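Der Griff, der nicht mehr aufging

Dreizehn Tage stand bei Presix eine Zelle still. Kein Feuer, kein Verletzter, kein Fall für die Berufsgenossenschaft. Nur ein Greifer, der zumachte und zublieb. Eine Spurensuche in Gimavmont.

Der Anruf kam kurz nach halb sieben, da war die Frühschicht noch beim Kaffee. Grethe Bjarnason ging ran, hörte zwei Sätze, legte auf. Jacke, Schlüssel, los. Sie leitet die Versuchsabteilung bei Presix, einem Betrieb, der Software für zweiarmige Roboter schreibt und sie an Küchen, Pflegeheime und Hotels verkaufen will. Will, wohlgemerkt. Im Moment wird vor allem geübt. Obst, Geschirr, Flaschen, Handtücher. Greifen, heben, absetzen, loslassen.

Am Loslassen hakte es.

Die Maschine hatte nachts allein gearbeitet, ein Dauertest, wie er dort zweimal die Woche läuft. Um 3 Uhr irgendwas schloss der linke Greifer um eine Melone. Anheben, schwenken, absetzen. Dann der Befehl zum Öffnen. Nichts. Der Arm fuhr trotzdem zurück in die Grundstellung, die Melone fuhr mit, und weil der Regler meinte, er halte zu locker, legte er Kraft nach. Und noch mal. Und noch mal. Als Bjarnason die Tür aufmachte, lag die Hälfte der Frucht auf dem Boden, und der Motor im Greifer war so heiß, dass sie die Hand sofort wieder wegzog.

"Ich hab zuerst an einen Kurzschluss gedacht", sagt sie. "Dann ans Getriebe. An die Software als letztes, das war ja unsere eigene."

Im Protokoll der Nacht stand: alles in Ordnung. 1.974 Griffe, kein Fehler. Auch der letzte zählte als erfolgreich. Der Greifer hatte ja gegriffen.

Wer in dieser Branche ein paar Jahre dabei ist, kennt solche Geschichten. Sie werden abends erzählt, auf Messen, nach dem zweiten Bier. Aufgeschrieben werden sie selten. Presix hat sich anders entschieden und den Bericht herausgegeben, 92 Seiten, dazu die Messdaten. Preben Ladefoged, der Geschäftsführer, redet schnell und schaut dabei auf sein Telefon. Er habe zwei Kunden verloren deswegen. Einer sei zurückgekommen. Mehr möchte er dazu nicht sagen, sagt dann aber doch noch eine Viertelstunde lang etwas dazu.

Also der Hergang, soweit er feststeht.

Im Greifer sitzt ein Sensor, der die Stellung der Finger meldet. Der Sensor hängt an einem Kabel, das Kabel läuft über das Handgelenk, und das Handgelenk dreht sich. Viel. Jede Drehung zieht ein wenig an der Ader, die für die Rückmeldung zuständig ist. Irgendwann war sie gebrochen, aber nicht durch. In gestreckter Haltung Kontakt, in gebeugter keiner. Die Steuerung bekam also mal einen Wert und mal keinen, und wenn keiner kam, nahm sie den letzten. Der letzte war: Finger offen.

Finger offen, also kein Grund zu öffnen. Finger offen, also zu wenig Kraft am Objekt, also mehr Kraft.

Sepehr Bakhtiari hat die Stelle im Code gefunden. Eine einzige Zeile, sagt er, vor Jahren geschrieben, damit der Arm bei kurzen Aussetzern nicht zuckt. Gut gemeint. Damals waren die Aussetzer Millisekunden lang. Eine Obergrenze stand nicht drin. "Der Wert durfte beliebig alt sein. Eine Sekunde, eine Stunde, egal." Er malt es auf einen Umschlag, der Stift gibt auf halber Strecke auf, er malt mit dem Fingernagel weiter.

Es gab eine Temperaturabschaltung. Die saß aber im Oberarm, nicht im Greifer. Es gab einen Not-Halt, einen großen roten Pilz an der Tür. Um drei Uhr nachts drückt den keiner. Und es gab eine Überwachung der Kraft, die allerdings auf den selben Sensor hörte.

Geprüft wird heute anders. Weniger Melone, mehr Ananas, die Schale verzeiht nichts und ist nie zweimal gleich. Glatte Glasplatte, rundes Schälchen, Arm von der Seite.

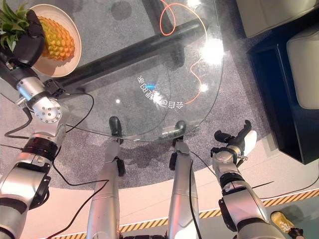
Linker Greifer an der Ananas, der rechte hat die Finger offen. Vorn auf dem hellen Boden gelb-schwarzes Warnband.

Bjarnason mag den Versuch mit der Schüssel, weil er unangenehm ist. Eine Frucht mit Schopf liegt nie gerade. Der Greifer trifft mal Schale, mal Blatt, und beides fühlt sich für ihn verschieden an. Wenn er dabei falsche Werte bekommt, merkt man es schnell. Auch Glas ist so ein Thema. Wer zu fest drückt, drückt gegen die Platte, und eine Glasplatte ist eben kein Schaumstoffwürfel.

Und die Kabel. Über die redet in Gimavmont seitdem jeder. Asger Bisgaard, zuständig für die Mechanik, hat eine Kiste unter dem Schreibtisch, darin die gebrochenen Leitungen, sortiert nach Gelenk. Er zieht eine heraus und biegt sie. Von aussen tadellos. Er biegt sie nochmal, hält sie ans Messgerät, es piept, er biegt weiter, es hört auf zu piepen. Das ist der ganze Fehler, zwei Fingerbreit lang.

Bisgaard hatte den größeren Biegeradius schon im August vorgeschlagen. Schriftlich. Die Mail gibt es noch, drei Absätze, ein Foto, keine Antwort. Ladefoged sagt, er habe sie gelesen und für eine Kostenfrage gehalten. Der Umbau hätte pro Arm weniger gekostet als die Reinigung des Bodens. Das steht so im Bericht, Seite 41, und Ladefoged hat es nicht streichen lassen.

Von außen geprüft hat Pauline Stockdale, Gutachterin bei Chacko, einem kleinen Prüfbüro in Skiltircombe. Sie kam mit einem Koffer und blieb vier Tage. Ihr Urteil fällt trocken aus. Der Kabelbruch: normal, Kabel brechen. Die alte Codezeile: ärgerlich, kommt vor. Dass aber drei Schutzfunktionen an einem einzigen Signal hingen, das nennt sie einen Planungsfehler, und beim Wort Planungsfehler klopft sie mit dem Kuli auf den Tisch. "Man hatte drei Schlösser und einen Schlüssel. Und der Schlüssel war verbogen."

Was sie mehr beschäftigt, ist die Sache mit dem Protokoll. Ein Roboter, der ausfällt, wird repariert. Ein Roboter, der Erfolg meldet, läuft weiter. Sie ließ sich die alten Nächte geben, alle, und suchte nach Griffen, bei denen der Wert der Fingerstellung länger als eine halbe Sekunde eingefroren war. 2.945 Treffer, über mehrere Monate verteilt. Die meisten harmlos. Kurze Hänger, danach alles wie gehabt. Aber die Hänger wurden länger, Woche für Woche, man hätte nur eine Kurve zeichnen müssen. Gezeichnet hat sie dann Stockdale.

Die Frage, die im Raum steht, stellt sie gleich selbst. Was, wenn statt der Melone eine Hand drin gewesen wäre? Im Versuchsraum unwahrscheinlich, nachts sowieso. In einer Pflegeküche mittags um zwölf sieht das anders aus. Der Greifer schafft genug Kraft für einen gequetschten Finger, wohl auch für einen gebrochenen. Ausgeliefert war mit dieser Softwareversion noch nichts. Glück, sagt Stockdale. Zeitplan, sagt Ladefoged.

Geändert wurde einiges. Ein Wert, der älter ist als ein Zehntel einer Sekunde, gilt jetzt als kein Wert, und kein Wert heißt Stillstand und Kraft weg. Der Motorstrom wird getrennt gemessen, über eine eigene Leitung. Der Temperaturfühler ist in den Greifer gewandert. Erfolgreich ist ein Griff erst, wenn das Ding auch wieder losgelassen wurde. Klingt banal. War vorher nicht so.

Umstritten bleibt das mit der Kraft. Kraft weg heißt nämlich auch: fallen lassen. Bei einer Melone geschenkt. Bei einer Kanne mit heißem Tee über einem Schoß eher nicht. Bakhtiari hätte lieber ein Halten auf niedriger Stufe, Bisgaard will den harten Schnitt, die beiden diskutieren das auf dem Flur, beim Essen, einmal auch durch die geschlossene Klotür. Chacko empfiehlt eine Unterscheidung nach Einsatzort. Entschieden ist noch nichts. Bis dahin lässt der Arm fallen.

Seit dem Umbau laufen auch die Nachttests wieder, nur nicht mehr unbeaufsichtigt. Einer sitzt immer im Nebenraum, meistens Bakhtiari, der ohnehin schlecht schläft. Neben ihm ein zweiter roter Pilz, das Kabel quer durch den Flur geklebt. In der ersten Woche hat er ihn zweimal gedrückt. Einmal zu Recht, der Arm war an die Schüssel gestoßen. Beim anderen Mal war er eingenickt und mit dem Ellenbogen draufgekommen.

Bjarnason hat die Nachtprotokolle jetzt ausgedruckt auf dem Tisch liegen. Sie liest sie morgens im Stehen, von hinten nach vorn, die letzten Griffe zuerst.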